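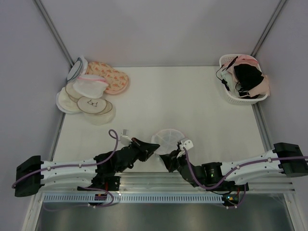
Cell Four at the Clistbridge works, with the basket in its customary place.

The cell had been assigned to Dennis Wragg in January, together with a key, a bound log and a letter from the Bellonari company setting out his duties. The letter required that every cable be inspected along its full length after 200 cycles, and that the inspection be signed for. It made no provision for the inspector's opinions.

Mr. Wragg nevertheless recorded them. “Left arm: purple cable stands high over the wrist,” he wrote. “Clips sound. I would prefer less slack, and have said so.” Beneath this his predecessor's hand was still visible, in pencil: “Leave the slack alone.”

He considered the matter through the afternoon. The Hattar manual allowed either arrangement. At length he opened the clip nearest the wrist, drew the cable down by the width of his thumb, closed the clip and ordered the arms to the front of the table at the slowest permitted speed. The left arm stopped short of its mark. He restored the slack, and the arm completed its travel.

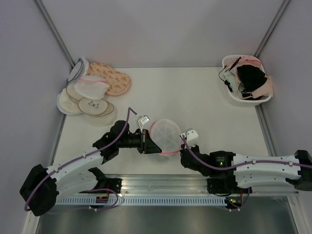
The mesh bag between the two grippers, Cell Four.

The log for 10 May 2020 carries two entries. The first reports the adjustment and its reversal, in the form prescribed by the company. The second is addressed to no office in particular.

“Cycle 400 due tomorrow,” it reads. “I have gone over the pencil note in ink – it was beginning to fade – and request that whoever has this cell after me do the same.”

He signed it, locked the log in its drawer and went down to see whether the Arari bus was still running.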